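그리퍼 세 종류, 같은 팔, 같은 책상… 에이머 막 마후나에게 듣는 비교 시험

입력 5월 | 글 편집부 | 읽는 시간 6분
공유 637 댓글 12

에이머 막 마후나(Eimear Mac Mathúna)는 양팔 로봇의 말단 장치를 시험하는 엔지니어다. 지난 반년 동안 그가 속한 팀 스테먼스(Stemance)는 그리퍼 세 종류를 같은 로봇 팔에 번갈아 달고 책상 치우기 작업을 반복했다. 하나는 하이트만(Heitmann)의 평행 그리퍼, 하나는 세킬란스(Sekilance)의 흡착식, 나머지 하나는 팀이 직접 출력한 하우징에 손가락 두 개를 단 자체 제작품이다. 인터뷰는 오전 열 시에 시작해 점심 전에 끝났다.

막 마후나는 시험 대상을 쓰레기로 정한 이유부터 설명했다. "블록이나 컵으로 하면 세 개 다 잘합니다. 성공률이 다 비슷하게 나와서 비교할 게 없어요. 과자 봉지는 다릅니다. 얇고, 구겨지는 모양이 매번 다르고, 손가락이 닿는 순간 움직입니다."

작업 순서는 단순하다. 책상 위에 포장지를 놓고, 조작자가 원격으로 팔을 움직여 집은 다음 옆에 있는 통에 버린다. 떨어뜨리거나 책상 밖으로 밀어내면 실패다. 그리퍼마다 200회씩 했고, 조작자는 세 명이 돌아가며 맡았다. 조작자마다 손버릇이 달라서 순서를 섞었다고 한다.

흡착식은 예상보다 빨리 탈락했다. "평평한 봉지는 잘 붙습니다. 그런데 구겨진 봉지는 주름 사이로 공기가 샙니다. 컵을 작은 것으로 바꾸고 펌프 압력도 올려 봤는데, 올리면 이번에는 봉지가 컵 안으로 빨려 들어가서 놓을 때 안 떨어졌어요." 팀은 흡착식을 50회쯤 더 돌린 뒤 이 작업에서는 제외했다. 막 마후나는 제품이 나쁘다는 뜻으로 쓰지는 말아 달라고 했다. 상자를 옮기는 다른 시험에서는 세킬란스를 지금도 쓰고 있다.

하이트만 평행 그리퍼는 힘이 일정하고 반복 정밀도가 좋았다. 문제는 두께였다. 손가락 끝이 두꺼워서 책상 면과 봉지 사이로 잘 들어가지 않았고, 조작자들은 봉지를 위에서 눌러 구긴 다음 집는 요령을 스스로 만들어 냈다. 그렇게 하면 집히기는 하는데 시간이 더 걸린다. 손가락을 갈아서 얇게 만드는 방안도 나왔지만 보증 문제가 있어 하지 않았다. 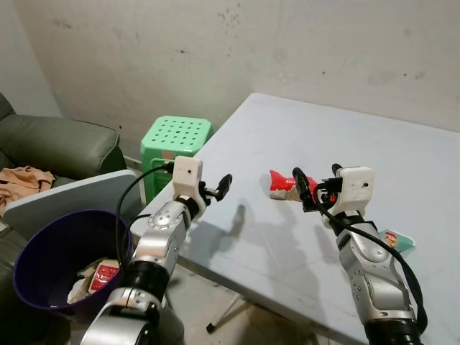

자체 제작 그리퍼의 하우징은 흰색 출력물이고 손가락은 검은색이다. 지금 쓰는 것은 일곱 번째 판이다. "1판부터 3판까지는 하우징이 갈라졌습니다. 나사 구멍 주변이요. 벽 두께를 늘리고 출력 방향을 눕혔더니 그 뒤로는 괜찮습니다. 4판은 손가락이 너무 벌어져서 닫히는 데 오래 걸렸고, 5판은 반대로 덜 벌어졌습니다. 6판은 제가 치수를 잘못 넣었어요."

손가락 끝의 둥근 패드는 5판에서 들어갔다. 그전에는 끝이 각져 있어서 포장지를 찢는 일이 있었다고 한다. 패드를 붙인 뒤로는 찢어지는 경우가 줄었지만, 대신 납작하게 펴진 작은 포장지를 모서리부터 들어 올리기가 어려워졌다. 막 마후나는 이 부분이 아직 해결되지 않았다고 말했다. 조작자들은 작은 포장지를 책상 가장자리까지 끌고 가서 집는 방법을 쓰는데, 끌다가 바닥에 떨어뜨리면 실패로 친다.

팔에 대해서도 물었다. 팀은 그리퍼를 바꾸는 동안 팔은 바꾸지 않았다. 변수를 줄이려는 목적이었지만 팔 자체의 한계도 드러났다. "손목 쪽에 무게가 붙으면 끝이 처집니다. 하이트만을 달았을 때 제일 심했어요. 보정값을 따로 넣어야 했습니다. 출력물은 가벼우니까 그 점에서는 유리합니다. 공정한 비교냐고 물으면, 완전히 공정하지는 않습니다. 이 팔에 달았을 때의 비교라고 써 주세요."

케이블은 끝까지 골칫거리였다. 팔 안쪽으로 넣을 공간이 없어 바깥으로 늘어뜨렸는데, 여유를 짧게 잡으면 손목이 돌아갈 때 당겨지고 길게 잡으면 주변 물건에 걸린다. 시험 초반에는 커넥터가 빠져서 멈춘 일이 여러 번 있었다. 그 기록은 성공률 계산에서 뺐고, 별도 표로 남겼다. 막 마후나는 처음부터 잠금식 커넥터를 샀어야 했다고 했다.

제어기는 트랄라리(Trallari) 소프트웨어를 썼다. 그리퍼를 바꿀 때마다 설정 파일 하나만 교체하면 된다는 점 때문에 골랐는데, 실제로는 흡착식의 켜짐과 꺼짐 신호를 넣느라 이틀이 걸렸다. 두 손가락 그리퍼끼리 바꾸는 데는 십오 분이면 충분했다. 그는 설명서에 나온 단위가 한 군데 틀려 있었다는 이야기도 했다. 밀리미터로 적힌 항목이 미터였고, 그날 손가락이 끝까지 닫힌 채 열리지 않아 모터 하나가 과열됐다.

카메라는 머리 쪽에 하나를 두고 시험했다. 손목 카메라를 추가하자는 의견이 팀 안에서 갈렸다고 한다. "손목에 카메라가 있으면 손가락이 봉지 뒤에서 뭘 하는지 보입니다. 머리 카메라만 있으면 팔이 가려요. 특히 손가락 그림자가 책상에 떨어지면 조작자가 높이를 잘못 읽습니다. 그림자를 보고 높이를 맞추는 사람도 있고, 그림자 때문에 헷갈린다는 사람도 있었습니다." 조명을 바꾸는 대신 그대로 두기로 했다. 실제로 쓸 장소의 조명도 그럴 것이라는 판단이었다.

비용 이야기는 짧게 했다. 이번 시험에서 모인 시도 기록은 조작 연습과 본시험, 중간에 중단된 것까지 합쳐 1,830건이다. 막 마후나는 이 숫자를 크게 보지 말라고 했다. 연습 기록이 많이 섞여 있고, 조작자가 익숙해지면서 후반 결과가 좋아지는 경향이 뚜렷해서다. 그래서 보고서에는 본시험 결과만 순서와 함께 싣기로 했다.

결과만 놓고 보면 봉지 종류에서는 자체 제작품이 앞섰고, 종이 뭉치에서는 하이트만과 차이가 거의 없었다. 병뚜껑처럼 단단한 물건은 하이트만이 나았다. 막 마후나는 손가락이 약간 휘는 것이 봉지에는 도움이 되고 단단한 물건에는 방해가 된다고 본다. 다만 휘는 정도를 따로 재지는 않았다.

내구성은 아직 모른다. 출력 하우징은 한 세트로 최대 2,000회까지 여닫아 본 것이 전부고, 그 뒤에 나사 하나가 풀려 있었다. 나사 고정제를 바른 것으로 다시 돌리는 중이다. 일요일에도 돌리느냐고 묻자 그는 사람이 없을 때는 돌리지 않는다고 답했다.

다음 시험은 두 팔을 함께 쓰는 작업이다. 한쪽이 봉지를 누르고 다른 쪽이 집는 식이다. 지금까지는 대부분 한 팔이 집는 동안 다른 팔은 대기했다. "양쪽에 같은 그리퍼를 달 필요가 있는지부터 보려고 합니다. 왼쪽에는 얇은 손가락, 오른쪽에는 지금 것을 달아 볼 생각이에요. 설정 파일을 두 개로 나눠야 해서 그것부터 하고 있습니다."

하우징 도면을 공개할 계획이 있는지도 물었다. 막 마후나는 8판이 나오면 올리겠다고 했다. 7판은 케이블 나오는 구멍의 위치가 마음에 들지 않는다고 한다. 8판에서는 구멍을 뒤쪽으로 옮기고, 손가락을 하우징에서 떼지 않고도 패드만 갈 수 있게 바꾼다. 출력 시간은 조금 늘어난다.

공유 637 | 댓글 12 | 목록으로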